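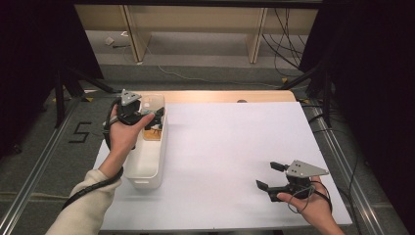
Figure 4.1 A white work surface with a long, narrow bin along its left side. The far half of the bin holds a smaller translucent container.

Chapter 4
Containers and the Working Area

4.1 Introduction

Chapter 3 dealt with the height of the table and the reach of a seated worker. This chapter deals with what stands on the table. Small items handled by the hundred are seldom placed directly on the surface. They are held in bins, and the shape and position of each bin decide how far the hand must travel.

A long bin set with its short side toward the worker takes up little width and leaves the middle of the surface free. Its drawback is depth: items at the far end require a longer reach than items at the near end. An inner container divides the length into zones – one for stock, one for finished or rejected pieces – without a fixed partition.

Siu-fong Lo and Tia Penrose compared two bin positions at the Marsden packing room. Each worker moved 200 items per trial, and 456 trials were kept for analysis. Their results are treated in Section 4.4.

4.2 Terms Used in This Chapter

Clear zone: the part of the surface kept free of containers.
Nested container: a container placed inside a larger one and removable without tools.
Rim height: the distance from the work surface to the top edge of a bin. The Tenlow bins used in the worked problems have a rim height of 68 mm.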